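Automatización del puesto de doblado

Se llama así, al menos en los talleres donde me he movido yo, al paso del doblado y guardado de ropa desde las manos de una persona a las de una máquina que aprende mirándola. Suena a entrada de diccionario, ya lo sé, pero en Brallbridge lo viví desde dentro y me cuesta contarlo en tercera persona. Lo primero que cambia es la herramienta: antes cogías la tela con los dedos y ahora la coges con un par de pinzas de mano — y al principio te sientes torpe, torpe de verdad.
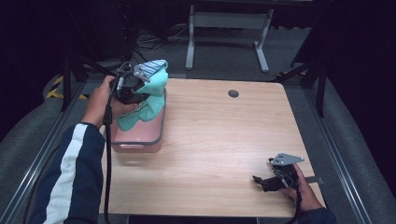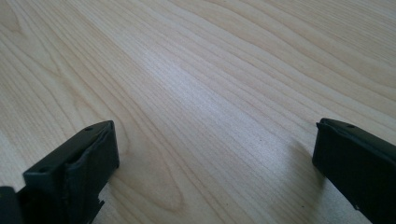 Konrad Szczepańska opina que el oficio no desaparece, que se muda de sitio: según él, quien sabe doblar bien acaba enseñando, y lo que habría que discutir es cuánto se paga por enseñar. Yo le doy la razón a medias, porque en Bukside el sueldo tardó bastante en enterarse de la mudanza.

Organización del turno

En mi equipo éramos cinco y cada jornada se dividía en tandas de hasta 80 repeticiones, con pausas obligatorias (¡benditas pausas!). Lo que más se resiente es la muñeca, y después la paciencia. El sistema Duvex, que fue el que usamos desde febrero, descartaba las tandas hechas con prisas, así que las veteranas, acostumbradas a correr, tuvieron que aprender a ir despacio.

Efectos en la plantilla

Aparecen categorías nuevas, como la de demostradora o la de revisora de tandas, que en Wysocka ya figuran en el convenio interno. También cambia la conversación: se habla menos de pedidos y más de agarres, de ángulos, de si una toalla se coge por la esquina o por el borde. A mí esa parte me gustaba mucho. La otra, la de no saber qué haríamos cuando la máquina doblara sola, la hablábamos en el vestuario, y allí cada cual tenía su teoría.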